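学校家长会办旧物义卖，捐来的东西怎么收、怎么记账？

社区互助 > 学校与家长 > 家长会事务
发布于10月16日

提问人：芦苇岸边

孩子今年刚上Flukerwood小学，开学第一次家长会例会我去听了听，结果被分到秋季旧物义卖这一摊。收入是给低年级图书角换书架和添书用的，去年那一场最后交到学校的是822元，今年大家希望能多一点，也没定死目标。

我以前没弄过这类事，想请教几件具体的：

一是捐物怎么收。去年是让家长当天直接带到操场，听说门口堵了很久，摊位摆到一半还有人在送。今年想提前收，可是学校说仓库不能借，只能放在家长家里。

二是要不要定价。有人说全部贴标签，有人说分档就行，还有人主张随便给，当捐款。

三是钱怎么管。现在很多人习惯扫码，可家长会没有单独的收款账户，用某个家长的个人码收，我总觉得不踏实。

另外Nurkstead那边的幼儿园家长也想来摆两张桌子，卖的钱归他们自己，这种合适吗？

有经验的请讲讲，越细越好，谢谢。

回答人：半坡麦子

我在Quinlan小学的家长会做过几年，义卖办过不止一次，按你的顺序说。

收东西一定要提前，但不要拖太长。我们的做法是定2个收货点，都在家长家里，一个在学校东边，一个在Dornero小区，每个点只收放学后那段时间。通知里写清楚收什么、不收什么。我们不收的有：电器、汽车安全座椅、毛绒玩具、缺块的拼图、没有盒子的光盘。第一年没写，收来一台打不开的微波炉，最后还得自己花钱找人拉走。

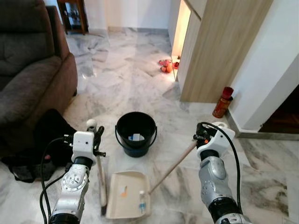 收货点设在谁家，要先看地方够不够，别光看人热不热心。门口到堆放处最好是一条直路，送东西的人放下就走，不用在屋里绕。客厅是石纹地面的，像照片里这种灰白大理石，纸箱可以直接推，不过硬角容易划，最好垫一层旧床单。沙发旁边的地上我们一般只放软包和布袋，书和碗碟另外靠墙放，箱子不要摞超过膝盖高。收一包就在包上贴一张纸条，写类别，不写捐赠人姓名。写了名字，卖不掉的时候两边都尴尬。

定价我建议分档。衣服一档，书一档，玩具分大小两档，剩下的放一张“自己看着给”的桌子。逐件贴标签非常费人，我们试过一次，几个家长贴到半夜，第二天照样被人还价。分档的牌子字写大一点，挂在桌子前沿，不要平放在桌面上，人一围上来就看不见了。

摊位我们按桌子算，一张桌子两个大人，轮班，每班30分钟。时间短大家才肯报名，自己也能去逛。高年级的孩子可以帮忙装袋，不要让他们碰钱。

钱的问题最要紧。现金每桌一个铁盒，开场前放好零钱，数目写在盒盖内侧，由两个人一起签字。结束后也是两个人一起点，点完当场写在一张总表上，拍照发到家长群。扫码收款先去问学校总务，有的学校可以用学校的收款码，备注写“义卖”，事后一次对账。如果学校不同意，就只收现金，通知里提前讲明，请大家带零钱。个人码我不赞成用，哪怕大家都信得过那个人，日后换了一届家长，流水就说不清了。

没卖掉的东西事先要想好去处。我们是结束后一小时内让家长免费挑，挑剩的衣服送回收箱，书留给班级。千万别让收货点那家再搬回去，不然下一年就没人愿意出地方了。

幼儿园来摆桌子我觉得可以，但要写一张简单的说明，桌子在哪里、卖什么、钱归谁，并且在桌上挂出来。来买东西的人多数以为钱都是给小学的。也可以请他们交一点摊位费，算进你们的收入，这个事先在例会上通过一下。

回答人：糖水铺隔壁

楼上说得很全了。我补充一个，看天气。我们有一年放在操场，下午起风，衣服和价目牌吹得到处都是，后来都改在食堂。食堂要提前跟学校定，还要问清楚几点必须清场。

饮料和点心可以卖，往往比旧物赚得多。自家做的糕点要标明有没有花生和鸡蛋。

回答人：往北第三棵树

不用搞那么复杂吧。我们班6家人凑一张桌子，什么都一个价，两个小时就卖光了，钱交给班主任写个收条。人少的话这样最省事。

芦苇岸边 补充：

谢谢各位。收货点已经有家长报名了，我准备先去看一下地方。扫码的事问了总务，说要等校长回复，没有回复之前就按只收现金写通知。食堂那边也去问了，当天下午能用，桌椅要我们自己摆回原位。幼儿园的桌子下次例会再提。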